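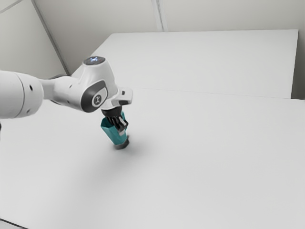 Lurner Packing Hall, Cell Automation Project
Progress report to the Trillora Work Fund
6 Nov 2019

1. Where we are

This report covers the period from June until the end of last month. In the last report we wrote that the simulation model of the cup cell was not yet accepted by our own safety officer. It is now accepted, and the first physical arm is mounted in the hall at Lurner. The second arm is still at the supplier. We expect it before the end of the year but we have no written date, and I prefer to say this clearly in the beginning.

The purpose of the cell did not change. People at the packing tables pick up cups one by one from the return line, turn them upright, look inside for damage and set them into the trays. The same movement of the wrist is repeated during the whole shift. In the application we described the complaints about wrists and shoulders which the company nurse collected. The arm shall take over the picking and the turning. The looking and the deciding stay with people.

2. Work in simulation

Most of the technical work in this period was done in simulation. We tried 300 starting positions for the cup, standing, lying and leaning, and the operators helped us to choose them. This was a good decision. The engineers had first prepared only positions which looked reasonable to them, and the operators brought the unpleasant ones: a cup which leans with its mouth away from the hand, or a cup which lies very close to the edge of the table.

In total we made 3,476 simulated grasps. The leaning cups are the most difficult case. When the two sides of the gripper go over the wall of the cup, one inside and one outside, the hold is firm, but the cup can swing if the wall is taken too far from the middle. When the gripper comes from outside only, the cup is pushed away before it closes. We now use the wall grasp for all leaning cups and keep a slower speed for the lifting.

The model has a plain table with nothing else on it. The real tables have a lip at the back, a tray holder and very often a cloth. We will add the tray holder and the lip to the model in the next period. For the cloth we need a rule, and the rule should come from the shift and not from us.

3. The people in the hall

There are 35 persons who work at the packing tables, over all shifts. No position was removed in this period and the agreement with the works representatives, which you received as an annex to the first report, stays in force until the project is closed.

Six operators finished the first training. They learned to stop and restart the arm, to free a cup that is stuck, and to read the status light. They also learned to change a taught position, which was not in the original plan. They asked for it themselves. In the old packing line they had to call maintenance for each small correction and wait, and they did not want the same situation again. We moved some hours from the lecture part to the practice part in order to make this possible.

What changes for them in daily work is more than we described in the application. One operator will watch the cell and do the inspection at the outlet. This is less tiring for the hands but more tiring for the attention, and in the talks after the training several people said that they fear to become slower in noticing cracks when they only look and do not touch. We took this seriously. The inspection place will therefore rotate with a normal table, and the operator may take any cup into the hand. The length of the turn is not decided. We will try different lengths and ask the shift.

A second concern was the pay group. At the moment the operators of the cell are paid the same as the others, although they have more responsibility. The management of Lurner agreed to discuss this when the cell runs in normal production. The operators find this too late — I report it here without a solution.

Some of the older colleagues did not register for the training. We asked them why, and the main answer was the screen: the text was small and only in English. The menus are now translated into the two languages which are most used in the hall, and the text is bigger. The second training group is open and we hope to see some of them there.

4. Cooperation with Ahn and Onura

Ahn delivered the simulation environment and the support was good. One update changed the friction of the table surface without a notice, and we repeated a part of the runs because of it. Now we keep a fixed version and update only after a common decision.

Onura prepared the risk assessment for the mounted arm. They required a marked walking line and a lower speed when a person stands at the outlet. Both are done. The emergency stop on the side of the tray trolleys was too far from the standing place, so it was moved.

5. Delays and money

We are behind the plan with the second arm and with the first production test. The test with real cups on the line should have started in this period. It did not start, for two reasons: the late acceptance of the simulation model, and the moving of the emergency stop.

The budget for training is used faster than planned, for the reason given in section 3. The budget for travel is almost not used. We ask the Fund for permission to move the rest of the travel money to training. The total amount stays the same. The table with the positions is in the financial annex.

6. Next period

We will start the production test with one arm, on one shift, with a normal table running beside it. We will train the second group and try the rotation. Together with the shift we will write the rule about the cloths and the loose objects on the table. The nurse will repeat the questions about wrists and shoulders, with the same form as before, so that the answers can be compared.

If the second arm does not arrive in time, we will continue with one and send you a corrected plan.

Project office, Lurner

Related items
Trillora Work Fund: reporting rules for running projects
Lurner: first progress report, cup cell
Lurner: agreement with the works representatives (annex)
Onura: risk assessment, short version
Second training group: how to register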